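Sturkley Tabletop Objects: Chessboard and Small Containers Set
README and data card

Summary

This set gathers photographs of a small group of household objects on and near a wooden chessboard. It was prepared by the Cultska Study Collection as part of the Sturkley series, which covers ordinary things found on tables: boards, bowls, lids, counters, boxes and similar items. The set is meant for people who work on object naming, object placement and the written description of everyday surfaces.

The set holds 600 still photographs with one text record for each. All of the records were written in English. The photographs are divided into 9 groups by the objects in use. The chessboard is the common element of the set and serves as the main surface in every group.

Contents of the package

The package unpacks to one top-level folder named sturkley_board. Inside it are the following:

photos – all still photographs, stored in one subfolder per group
records – one plain text record per photograph, carrying the same base name
objects.txt – the list of object names used in the records, with permitted variants
groups.txt – the list of groups, with a short note on the objects in each
changes.txt – notes on corrections made between versions
terms.txt – the terms of use

File names contain the group number followed by a running number within the group. The running number shows the order in which files were added to the set. It does not show the order in which the objects were moved, and users should not treat neighboring files as a sequence.

Objects and surfaces

The board is a flat wooden chessboard. In the records it is always called "board," and its playing area is called "squares." Chess pieces are outside the scope of this set and have no entry in objects.txt. Where a record must refer to a part of the board, it uses left, right, near and far as seen in the photograph. Chess notation is not used. A trial with letter and number coordinates was dropped at an early stage after annotators disagreed on which corner to count from.

The tabletop is named separately from the board. An object may rest on the board, on the tabletop, or partly over both, and the records keep these cases apart. An object that is held above a surface is recorded as "over" and never as "on," even when the gap is small. This rule was added in version 2 and applied to the earlier records as well.

Containers are named by form. A bowl is a bowl whether or not it holds anything, and the record says nothing about its contents unless they can be seen. Short round objects of uncertain use are recorded as "cylinder." Annotators were asked to avoid such words as tin, puck, canister or lid unless the form made the word certain.

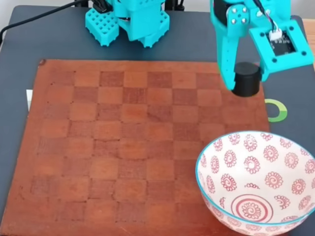
Page last changed: July, version 2 of the data card

The white ceramic bowl with red patterns partly overlaps the lower right corner of the board. The black cylinder is over the right side of the board and reaches slightly past its edge. Under the rules given above, the cylinder is recorded as "over board, right, far" with the added mark "past edge," and the bowl as "overlaps board, right, near." The tabletop is entered as "dark gray." The record makes no claim about what the cylinder is for.

Colors are limited to common words. Slate, charcoal and similar shades are entered as gray, with "dark" or "light" added where useful. Patterns are recorded by color only, so that "white bowl, red pattern" is a complete entry. Annotators were free to describe a pattern more fully in the comment line, and users will find that some did so at length while others left the line blank.

Record format

Each record has five lines. The first gives the group. The second lists the named objects, separated by semicolons. The third gives the position of each object in the same order. The fourth gives color and, where it is plain to see, material. The fifth is an open comment line and may be empty.

Where an object is only partly visible, the word "part" follows its name. Where two objects overlap in the view, both are listed and the nearer one comes first. Material is left out when the annotator could not settle on a single word. A missing material should be read as "not recorded."

Preparation

Records were written at the Tastau reading room and checked there by a second annotator. Differences between the two were discussed, and a single text was agreed on before release. A total of 215 records were changed at this stage. Most changes concerned the choice between "on" and "over," followed by the naming of small dark objects. The remaining changes were corrections of spelling and word order.

The object list was kept short on purpose. Names were admitted only after both annotators had used them without prompting. The spelling follows American usage throughout.

Suggested uses

The set is suited to the study of short position phrases, to teaching material on consistent cataloging, and to testing whether a written description agrees with a photograph. It may also be used beside the Roy kitchen set, which follows the same record format but has its own object list. The two lists should not be merged without review – several words, among them "plate" and "tray," are defined differently in each.

Limits

The range of objects is narrow. Results obtained with this set will not carry over to crowded tables, outdoor surfaces or furniture. The set contains no measurements, and sizes in the comment lines are impressions only. Positions are given as they appear in the photograph and may differ from what a person standing at another side of the table would say.

The set should not be used to study the game of chess. It contains no openings, games or scores, and the position of objects on the squares follows no rule of play.

Terms and corrections

The set may be copied and used for teaching and research. Changed copies must carry a note stating that they have been changed and must keep the file terms.txt. Published work should name the set in full as "Sturkley Tabletop Objects: Chessboard and Small Containers Set, version 2, Cultska Study Collection."

Corrections may be sent to the collection in writing. Please give the base name of the file, the line concerned and the proposed wording. Accepted corrections are listed in changes.txt and enter the package with the next version.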